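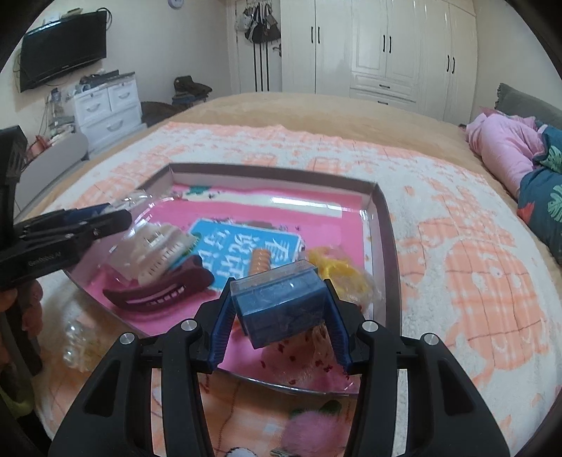 Sorting a box of hair accessories with the hand-held grippers. The little blue case is in the jaws.

About Us

Flarna is the after-school robotics club at Bonamia School, and we teach robots to tidy up. That's the short version, and it's the one our members give to their grandparents. The longer version takes in hand-held grippers, a great many hair clips, one very patient arm called Kostiuk and a trip every October to the Skanstead Challenge, where clubs from across the region bring their machines and find out how they behave on somebody else's table.

We're open to anyone at the school from Year 8 upwards. You don't need to have written a line of code or held a soldering iron. Some of our best people came in because a friend was coming, or because it was raining, and stayed for years.

How we started

The club grew out of a lunchtime group run by Svitlana Kobzar, who teaches design and technology here and still leads every session. In those days it was line-following buggies on the dining hall floor, and very good fun it was too. But the pupils kept asking the same thing: when do we get a robot that does something at home? Svitlana asked them what they'd want it to do, and nearly everyone said the same – tidy my room.

So that's what we took on. It's a lovely problem for a school club because you understand it straight away (you've been avoiding it all your life) and yet it's properly hard. A bedroom is full of things that are soft, shiny, see-through, tangled or half hidden under something else. Factory robots get neat rows of identical parts. Ours get a scrunchie in a crinkly bag.

What we do

Most of our year goes into what we call the Small Things project. The aim is for Kostiuk to pick small everyday objects out of a box and put each one where it belongs. Before the arm can have a go, it needs plenty of goes by people to learn from, and that's where the grippers come in. You hold one in each hand, squeeze to close the jaws, and do the job yourself, while the camera on the gripper records what the jaws are up to. Later on the coding group turns those recordings into something the arm can practise with.

It sounds simple, and then you try it! Your fingers are clever in ways you never notice. Take them away, swap in two ribbed pads, and a flat plastic case suddenly becomes a slippery little beast. New members usually spend their first session laughing, dropping things and slowly getting the hang of going in at an angle. By the third or fourth they've stopped thinking about it and are arguing over whether a claw clip should be taken by the teeth or the back. (By the back, if it's lying curved side up. We have had long talks about this.)

We record at home as well as at school, with a parent's permission and the kit signed out. A classroom bench is flat, plain and evenly lit, and nobody's bedroom is like that. A box on a fluffy blanket tips when you press on it. Plastic packaging throws back the light from the window. Kostiuk has to cope with all of it, so we go and find it. Last year's members managed 300 recordings between them, and after checking we kept 295, a figure the recording group is still very pleased with and mentions quite often.

The groups

Once you've tried a bit of everything you can settle into a group, and you can change whenever you like.

Recording. You'll handle the grippers, set out the objects and keep the log. This suits people with steady hands, or people who'd like steadier ones. The log matters more than you might expect: a beautiful recording with the wrong label is a real nuisance three weeks later.

Checking. This group watches the recordings back and decides which are worth keeping. Did the jaws close on the thing we meant? Did a sleeve get in the way? Members work in pairs and have to agree. It's a quieter corner of the room, with the good biscuits.

Coding. We use Python, and we begin from the beginning every autumn for anyone who wants it. Older members write the training scripts and look after the arm's software, younger ones start with small tools, like the one that sorts our files by object. That tool was written by two Year 9s and we use it every single week.

Workshop. Printing, filing, wiring, mending. The workshop group made the stand that Kostiuk sits on and is now on its fourth design of fingertip for the arm. The first three are on a shelf by the door with labels saying what went wrong with each.

Objects. Yes, this is a group! They look after the collection, which stands at 158 different things and includes clips, cards, hair ties, little cases, bottle tops, pencil ends and a good deal else. They decide what comes next and how hard it should be. At the moment they're keen on anything wrapped in clear film, and the coding group would like them to stop.

The Skanstead Challenge

Each October we take Kostiuk to Skanstead. Every club is handed a box of things it hasn't seen before and gets one go at clearing it. There's no stepping in once the arm starts moving, so you stand behind the line with your hands in your pockets and make small noises.

Our first year we cleared nothing whatsoever – the arm reached out very gracefully and closed on air. The second year it lifted a hair clip, held it up as if for us all to admire, and put it back. Last time we scored 106 points and came home with the Best Logbook prize, which sits in the glass case outside the school office next to the hockey cups. We're already getting ready for the next one, with much more practice on packets and bags, where we dropped most of our points.

Clubs at Skanstead share what they've learned over lunch, and we've picked up some of our best tricks that way. The angled approach came from a club we were competing against that same afternoon.

How we like to work

Everybody has a turn on the grippers, whatever group they're in. If something breaks, say so and we'll mend it together. Questions go to the person nearest you first, then to Svitlana. We write things down. We tidy the room at the end by hand, and yes, we've heard that joke.

When we record in someone's home we ask before we start, we keep the recordings within the club, and we put everything back where we found it. Family members who wander through are welcome to watch, but we'd ask them to sit still for a few minutes if they can.

Coming along

We meet after school in the technology block, in the big room at the end with the blue door. Bring a drink and tie long hair back if you're heading for the workshop. There's no charge for members and all the kit is provided. You can come to three sessions before deciding whether to join, and it's fine to turn up part way through the year.

We're also always glad of small objects. Odd hair clips, empty cases, the bits from the bottom of a drawer – if it's clean, has no sharp edges and fits in a shoebox, the objects group will be thrilled. Drop it at the school office in a bag marked Flarna.

Parents and carers who'd like to see the arm running can come to our open session at the end of each term. Ask at the office for the next one, or leave a note there for Svitlana Kobzar.

Page updated May 14, 2026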